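4.2. Qué pasa cuando el objeto cede

Empiezo por lo que más nos entretuvo, que fue el bote de kétchup. Es blando, tiene la silueta redondeada y en la cocina de pruebas de Skendutholm acabó siendo nuestro favorito (y nuestra pesadilla). Con la política base, Anghel, cerrábamos las pinzas hasta un ancho fijo; con Vosterow dejamos que la cámara de muñeca corrija el cierre en cada paso.

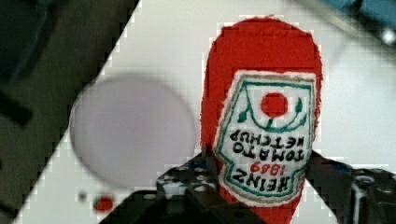
La corrección es pequeña, pero se nota muchísimo en la orientación final del objeto. Para entrenarla usamos 2,648 demostraciones teleoperadas, grabadas entre enero y el 4 de junio, y luego hicimos 50 ensayos por objeto. Urmas Juška insistió en conservar las vistas exteriores, ¡y menos mal!, porque la muñeca sola no se entera de lo que hay al lado: el plato, la taza, el microondas. 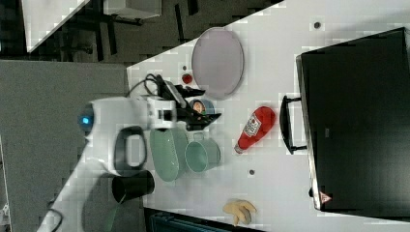
4.3. Vista cenital y desorden

Aquí me pongo un poco pesado con la cámara de techo. Va a 5 Hz, que parece poco, y sin embargo nos bastó para situar cada cosa antes del agarre.

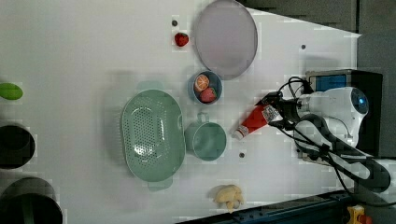
Donde seguimos flojos es en los electrodomésticos. Acercarse a un tirador exige otra postura de muñeca y la latencia, de más de 200 ms en los peores casos, nos castiga bastante; lo retomo en la sección 5.

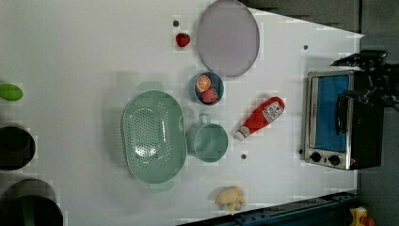 Figura 4. Vista cenital con la pinza sobre la zona del tirador del horno.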